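3.2 Sorting station and belt

The packing trials were run at two sites, Ninmont and Prillwood. Both handle mixed household goods in small cartons, and both had moved to belt-fed sorting before our study began. Baseline visits were made in December, and the layout used in the trials was fixed on February 14, 2020.

At Ninmont the sorters had been working from a bench. Cartons were lifted onto it from a cage, turned so the label could be read, and then carried to the right pallet. The belt took over the carrying, but the turning and reading stayed with the sorter. We therefore treated label reading as a separate task in the timing sheets and did not count it as handling.

Belt color was discussed at some length before the trials. Birkett, which supplied the cartons, prints its labels in black on white, while the Funar cartons are plain brown with a small stamped code. Sorters told us that brown cartons were hard to pick out on a black belt late in a shift. A green belt was chosen for the layout described here, and the walls near it were kept plain.

A total of 3299 cartons were logged over the trial period. Each run used 100 cartons, apart from the last one at Prillwood, which was stopped early when the label stock ran out. Runs with more than 5 misread labels were repeated the same day with the same sorter.

Figure 2 gives a view of the conveyor with no cartons on the belt. The near side rail is grooved aluminum profile, and the support is of the same silver metal. 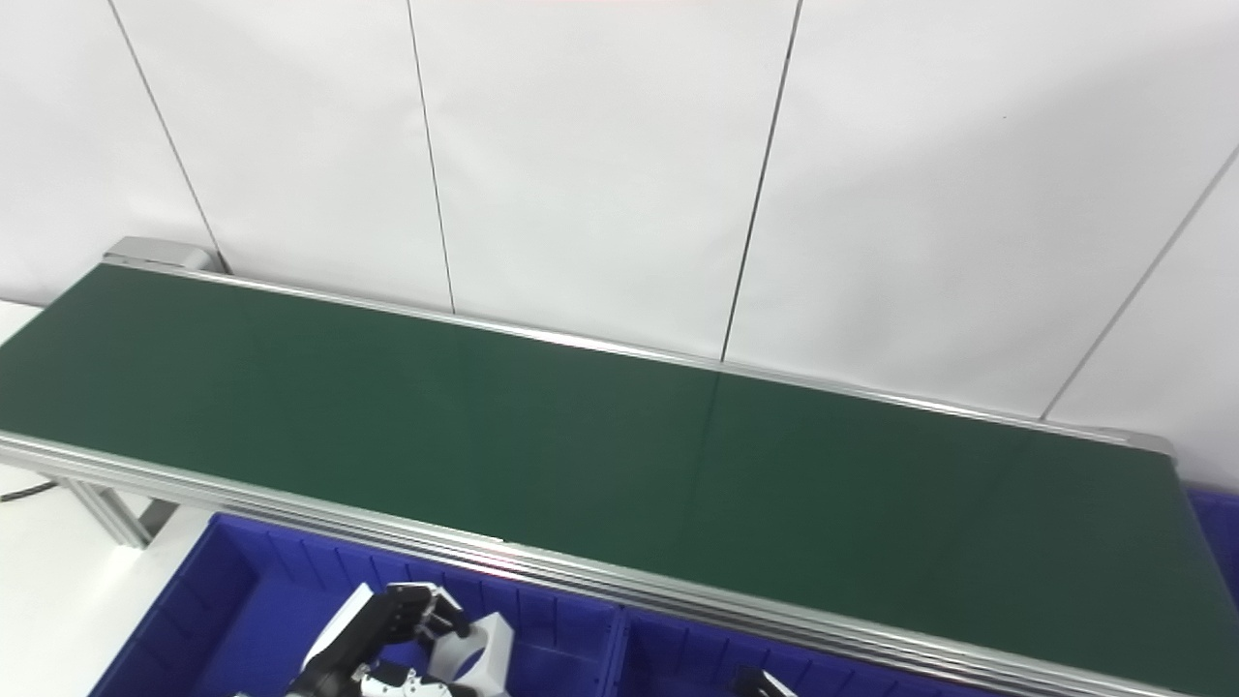 Figure 2. Conveyor with green belt and aluminum side rails.

Sorters were free to choose where they stood. Most took a place near the middle of the belt during the first run and moved toward the feed end by the third, where they had more time to read the stamped codes. Liam Ashworth kept the position notes at both sites, and these were later matched against the timing sheets. Two runs had no position notes and were left out of the comparison in Section 4.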